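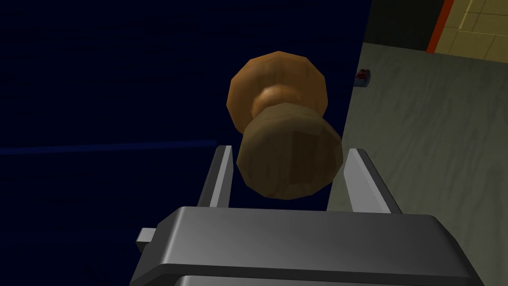

Section 4. Rehearsing a Pick Before the Real Arm Tries It

Read this section before you teach the cell any new part. It applies to the knob line at the Rantala shop and to anyone who has inherited a knob line without asking for one. Sections 1 through 3 cover power, guarding and log-in. If you skipped them, go back. Sointu Ikonen wrote them and she will know.

4.1 What rehearsal is for

Every new part gets run in the simulator first. Turned wood is awkward stuff: a rounded cap, a thin neck, a fat base, and three tempting places to grab it, two of them wrong. In the simulator a bad grab costs you a click on Reset. On the floor it costs you a knob, and sometimes the afternoon.

The rendered parts look as if they were whittled by someone in a hurry. The flat facets on the model are there to keep the software quick. Do not send the real ones back to the lathe to match. (See the service log for February.)

4.2 Before you start

Have the following ready:

The part number from the job card
A sample of the finished part, in your hand, where you can turn it over
Your own log-in, as opposed to Tapio's
The operator who used to pick this part by hand, if that person still works here and is still speaking to you

The last item is the one people leave out. Niilo Savolainen packed knobs by hand for years and can tell you which end is heavy without looking up. The simulator has to be told.

4.3 Loading the part

1. Open Clorkent and choose Rehearse. Do not choose Run. The two buttons sit side by side, a decision we have raised with the vendor.

2. Enter the part number. Wait for the model to load.

3. Compare the model with the sample in your hand. Check the cap, the neck and the base. If the proportions are off, stop and send a model request to Aino Juntunen.

4. Set the base as the grip zone. The cap is rounded and the neck is narrow, and both have to look good on somebody's kitchen drawer.

5. Set the speed to 9. The scale goes up to 100, which is of interest mainly to visitors.

NOTE: Wood grain on the model is decoration. It does not tell the software anything about friction, finish or which way the piece will split.

4.4 Setting the fingers

1. Switch to the gripper view.

2. Bring the part between the two fingers with the base nearest the palm. Leave a gap on both sides.

3. Check the gap from at least two angles. A part can overlap a finger on the screen and still be clear of it. It can also overlap a finger on the screen because it is in the finger.

4. Press Close. Watch the base, not the cap.

5. Press Lift, then Hold. Let the hold run to the end of the timer. Going for coffee during the hold is permitted and is, as far as we can tell, what the timer was designed for.

6. Press Open and Reset.

7. Repeat until you have 100 good picks in a row. Clorkent keeps the tally. One drop sends it back to zero, without comment.

CAUTION: A part that appears to float between open fingers is not being held. The simulator will let it hang there when gravity is paused. The real cell has no such setting. Always confirm that Gravity shows On before you count a pick as good.

4.5 Handing over to the real arm

1. Save the rehearsal under the part number and your initials. Names such as "final" and "final final" will be deleted on sight.

2. Have a second operator review it and sign the job card. This must be someone who has handled the part.

3. Walk to the cell. Check that the guard is shut and the light curtain is on.

4. Choose Run at speed 9. Stay at the stop button for the first 300 parts. You may not delegate this to the arm.

5. Record each drop on the sheet, including the ones you caused.

CAUTION: Never reach into the cell to straighten a part. Twenty years of quick hands is the habit most likely to hurt you here.

4.6 Who does what now

The arm picks and places. It does not inspect, and it will box a cracked knob with the same care as a good one. Inspection therefore stays with the operators, who now do it sitting down and for longer stretches than anyone enjoys. Swap between inspection and the cell at each break. If the rota doesn't let you swap, tell Polyxeni Giannakopoulos, who owns the rota and has agreed in writing to be told.

Operators who rehearse parts are paid at the setter rate for the whole shift. This was settled on 6 October 2022 after a certain amount of correspondence. If your slip says otherwise, bring it to the office along with your job card.

Any operator may refuse a rehearsal that doesn't look right. Write the reason on the card. "Don't like it" has been accepted twice, and the part was pulled both times.

4.7 If something goes wrong

Part tips as the fingers close: The grip zone is too high. Move it down the base and start again at 4.4.

Part slides during Hold: Raise the grip force one step. If it still slides, check the part weight against your sample.

Part vanishes: It has gone through the floor. Press Reset. Do not look for it under the cell.

Tally will not move off zero: You are logged in as Tapio Pesonen, whose account has been view-only since the February incident.

Fingers will not open: Go to Section 7.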